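Fold the T-Shirts on a Table

I have opinions about T-shirts, and most of them concern what happens after the dryer stops. You can buy a great shirt, wash it with care, pull it out at the right moment, and then lose all that good work by folding it on your bed. I did this for years! The mattress gives, the hem wanders off, and you end up with a stack that leans like a drunk.

So I'll make my case, loudly and with love: fold your T-shirts on a table. A big, plain, pale one if you can get it.

I learned it from Safta Ursu, who ran the laundry room in the building where I had my first apartment and who would not let anyone fold on top of the machines. She had a long table by the window and she defended it. Coffee cups were not allowed on it. Bags were not allowed on it. You put one shirt down, you smoothed it with the flat of your hand from the collar to the hem, and only then did you begin. I was 2 weeks into living alone and thought she was a bit much. I now own a table I bought mainly for this purpose (a Zunderwood, secondhand, heavier than my couch), so you can see who won.

The smoothing is the part people skip, and it's the part I love. Lay a shirt sideways in front of you, neck at one hand and hem at the other, and suddenly it's just a shape. Two sleeves, one wide rectangle, a few creases you can chase out toward the edges. Cotton wants to lie down. Give it a hard, flat surface and a few seconds and it mostly does the job for you.

And please, practice on something bright. Gray on gray is misery. An orange shirt on a white table shows you every wrinkle and every crooked edge, and I find it cheerful besides.
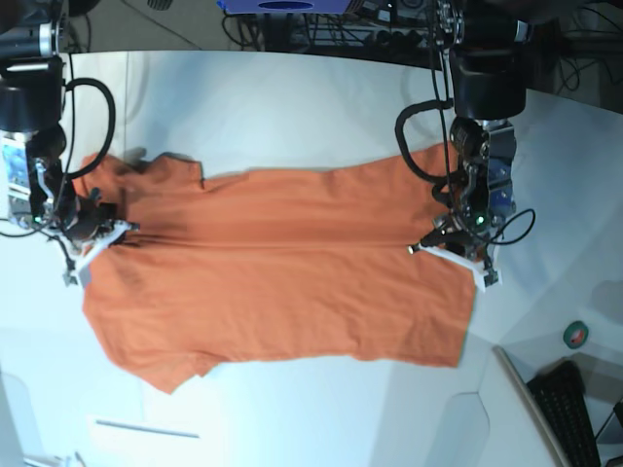
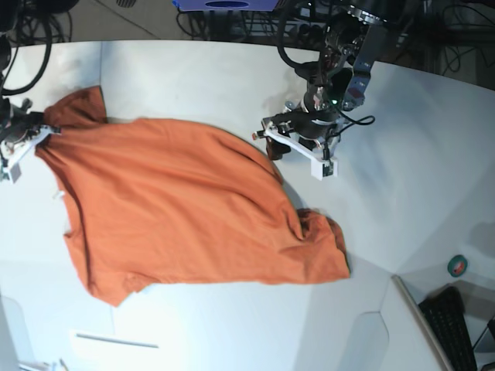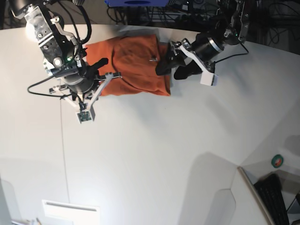

An orange T-shirt on a white tabletop: laid out sideways, stretched on the diagonal, and an orange cloth as a folded bundle.

Now, the argument I always get is that none of this matters, it's a T-shirt, throw it in the drawer. I understand that position. I have a brother-in-law who lives by it and he seems happy. But a drawer of crumpled shirts is a drawer where you wear the top four over and over, and the rest sink to the bottom and get forgotten. When I finally went through mine properly one Monday in May, I pulled out 46 shirts. I had forgotten owning at least half of them, including one I'd been looking for since college!

The other argument is for gadgets, and there I'm less patient. I tried the Prendar folding board, the hinged plastic thing you flip like a book. It works fine on shirts of exactly one size. My shirts are not of exactly one size. It also needs a table to sit on, and once you have the table you're most of the way there.

What I'd like people to try is the plain rectangle. Sides in, sleeves back, bottom up to the collar, once more if your drawer is shallow. It doesn't have to look like a store display. Mine come out a little soft at one side, with a crease or two I didn't plan, and they still stack. If a corner bunches up, open it and lay it out again – the shirt doesn't mind, and you've lost maybe as long as it takes to hum a chorus.

I do a whole basket this way in the evening with the radio on, and I look forward to it, which my younger self would have found very funny. There's the warm cotton, the big clear surface, the pile getting taller on the chair beside me. Orange ones go on top, so I see them first when I open the drawer.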